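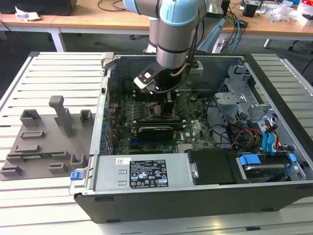
Nirero Assembly Lab, Teleoperation Group

Pre-session check: remote demonstrations on the open PC tower, Gethin cell
Complete before the first demonstration in September and again after any change of operator.

1. Tower on its side on the slotted table, side panel off. OK.
2. Tower unplugged from the wall, power supply left in the case. OK.
3. Fixture plate to the left of the tower, bolts tight. OK. Small green board seated in its slot.
4. Arm cables clear of the case at full reach. COMMENT: black cable at the wrist loops low toward the motherboard. Shorten the loop before the next run.
5. Loose cables inside the drive cage tied back. NOT DONE. Operator to keep the gripper out of that corner until fixed.
6. Stop button within reach of operator and observer. OK.
7. Speed limit in remote mode set to 300 mm/s. OK.
8. Hand guiding: 4 trial moves, no drift on release. OK.
9. Dameck controller log started and saving. COMMENT: 34 demonstrations on file, 4 marked for deletion.

Result: pass with comments. Items 4 and 5 go to Sumandale maintenance.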